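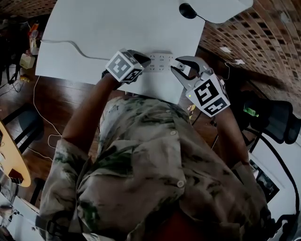
Re: [gripper-users] Miline hand-held pair, worth the money?

I said I'd report back on the Miline pair once we'd used it for something duller than stacking cups, so consider this the report. We've had the set since April and it has mostly been doing floor work: a big sheet of white paper on the floorboards, a white power strip on the paper, one gripper pressing on it and one reaching for its right end. I picked the power strip as a test because it is flat, slick and dragging a cable, and if a kit is going to annoy you it will do it there. The marker cubes sit where you can see them with your arms stretched out, and the black finger on the left one is good for pinning a thing down while the white curved jaws on the right go after the other end. Your back will file a complaint well before the hardware does.

On [gripper-users], a list member wrote:
> We're looking at either Miline or the Cestex starter kit for
> collecting two-handed demos. The Miline page says "ready in
> 15 minutes" and I have been hurt by sentences like that before.
> Does the tracking hold up when you're bent over the work? And
> are the jaws really swappable or is that swappable with a
> hacksaw?

Setup first. The 15 minutes is true if you start the clock after the firmware update, the second firmware update, and the hunt for the hex key. Call it an afternoon the first time. After that it really is quick.

Tracking: fine when you're bent over, less fine when you cross your wrists and one cube hides behind the other. We lost 3 takes that way before I learned to keep my elbows out like a chicken.

Jaws: swappable, no hacksaw. Two screws, and they are the same two screws on both hands, a courtesy I didn't expect at this price. The rubber pads are another matter. Ours started peeling in the second month, and Musten (who handle the repairs) sent new ones with a bill and a cheerful sticker.

I haven't used the Cestex kit for more than a demo day so I won't pretend to compare. It felt heavier. The case was nicer.

If you do buy Miline, skip the Tjoa support plan. It covers "mechanical wear excluding contact surfaces," and on a gripper I'm not sure what that leaves. The handle, I guess.

Happy to send the calibration settings we ended up with if anyone wants them. Write me off list, the file is too big for this one.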